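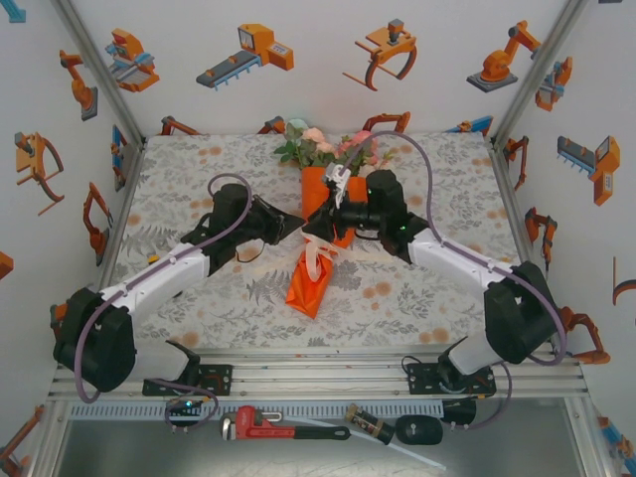 An orange vase of artificial roses on a leaf-print tablecloth, with a wrapped gift bag in front.

Table bouquet (artificial)

A table bouquet is a small arrangement of flowers stood in a vase on a dining, side or hall table. The artificial kind uses made flowers in place of cut ones and can stay out all year. Also called a standing bunch, or in the Flanemham area a "keeping posy".

Name

"Keeping posy" first turns up in a Flanemham shop ledger, entry 1653, no year given. Spelled "keping posie" there. Lærke Skov, who wrote the only longer study of the local trade, thinks the word meant any bunch made to last, dried ones included. Diarmuid Mac Suibhne disagrees and takes it to mean cloth flowers only. Not settled.

Materials

Petals are cut from silk, cotton, polyester, paper or foam, or moulded in soft plastic. Stems usually wire with a plastic or paper covering. Leaves are often printed fabric with a moulded rib glued on the back. Older work was starched and shaped over a warm metal ball, still done by hand in a few workshops. Cheaper stems come as a "bush", several heads on one stalk, pulled apart or used whole.

Make-up of a bouquet

Most have one leading flower, commonly the rose, in two or three close shades. Pink with pale peach is a long-standing pairing. A single cooler flower, pale blue or lilac, is put in to stop the whole thing looking too sweet. Green leaves fill the gaps and hide the wire.

Skornau style: tight dome, heads touching, hardly any leaf. Parell style: looser, taller at the back, leaves hanging over the rim. The two names are used by florists well outside both towns, and not always the right way round.

Vase

The vase matters more than with cut flowers as there is no water to hide and it can be any shape or material. Light vases need weight in the bottom, gravel or sand, otherwise they tip. A strong plain colour is usual with pale flowers. Orange has been popular with pink and peach, though Gunhild Zoëga's handbook calls the mixture "loud" and advises cream.

Height: the old rule is flowers one and a half times the height of the vase. Often ignored on dining tables, where people want to see each other.

Placing

On a table used from all sides, the middle. On one pushed against a wall, the back edge, leaving the front clear for plates, parcels, letters etc. Patterned cloths are fine if the print is quiet; grey leaves or small dots do not fight with the flowers. Large floral prints do.

As a gift setting

The bouquet is often used as a backdrop for a present. The parcel or gift bag is laid in front of the vase, and its paper is sometimes matched to it, with a ribbon picking up one of the petal colours. In Parell the present is left there from breakfast until four in the afternoon and only then opened. Vibeke Grímsdóttir recorded the habit in 23 households, mostly for February birthdays.

Care

Dust weekly with a soft brush or a hair dryer on cold. Plastic heads can be rinsed in luke warm water and stood upside down to dry. Fabric ones should be tested first on a back leaf, the dye may run. Keep out of direct sun, pinks fade first and blues go grey. Bent stems straightened by hand, not with pliers, which cut the covering.

Collections

The Mirzaei collection holds 2716 separate stems and 1000 made-up bouquets, catalogued by Nazar Maksymiv. Roses make up the largest group. Part of it is shown at Skornau, the rest is in store and can be seen on request.

See also

Dried flowers
Gift wrapping
Tablecloth
Vase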